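Ticket: Zesar trial, sim indoor pack, robot stalls at double doors
Status: pending customer
Opened by: Parvathi Palaniappan
Assigned to: Hussam Hijazi, Cloltau support

Parvathi, 9:40 am
Hi all! We're in the second week of the Zesar trial (the simulation kit with the indoor pack, not the warehouse one) and mostly having a great time with it, but I'm stuck on one thing and it's eating my mornings. In the house map called Nurnia, the planner refuses to send the robot through the double doors. The doors open fine, the log says "door state: open" for both leaves, and then I get "no valid path to goal" and it just sits there until the run times out at 60 seconds. I ran it 12 times last night and got the same result every time.

Things I've already tried: restarting the sim server, deleting the map cache, moving the goal closer to the threshold, and swapping to the smaller base. Single doors work. Same map, same robot, no trouble at all.

Hussam, 10:15 am
Hi Parvathi, thanks for the nice clear write-up. Could you send me a still from the robot's own view with both doors open, plus the inflation radius from your planner config? Also which build you're on, it's in the corner of the launcher.

Parvathi, 10:50 am
Build 72. Inflation radius is whatever came with the kit, I never touched it. Still is below, and to my eye there's plenty of floor to drive on between the doors and the back of the tiled room. I'm trying to get to the white cabinet.
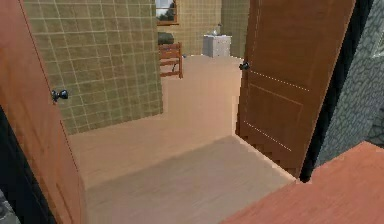 Nurnia map, both doors open, goal is the white cabinet at the back

Hussam, 11:30 am
Perfect, thank you. Your view looks right to me too, so I'd like to know what the planner thinks is there. Turn on the collision overlay (Debug menu, then Shapes) and run the same start and goal. My guess is that the door shapes in the planner's map are still in the closed position. We had a bug like that a while back and I thought we'd squashed it — maybe only for single doors, which would fit what you're seeing.

Parvathi, 1:05 pm
You called it! With the overlay on, both collision shapes are sitting straight across the opening like the doors never moved. So the visual mesh swings and the collision shape stays home. I dropped my inflation radius way down just to see, and it made no difference.

Hussam, 1:20 pm
Great, that saves us a lot of guessing. I've passed it to Randa Sleiman, who looks after the indoor pack. For now, open the map's settings file, find "paired_door_sync" and set it to true, then reload the map from the launcher. Pressing reset isn't enough, it keeps the old shapes. Let me know how it goes.

Parvathi, 2:45 pm
OK, so that got me most of the way. I did 6 runs and the robot went through on five. On the last one it stopped just inside the threshold and did its little spin-in-place thing. The overlay was clean, so I don't think it's the doors anymore. Log bundle attached. Also, could this setting please go in the setup guide? I searched for "door" in there and got a page about licensing.

Hussam, 3:10 pm
Ha, fair, I'll ask for that today. I'm reading the bundle now and I see a localization jump right before the spin. Can you repeat it with the pose log on and send me one good run and one bad one? I'm leaving the ticket open until we have both.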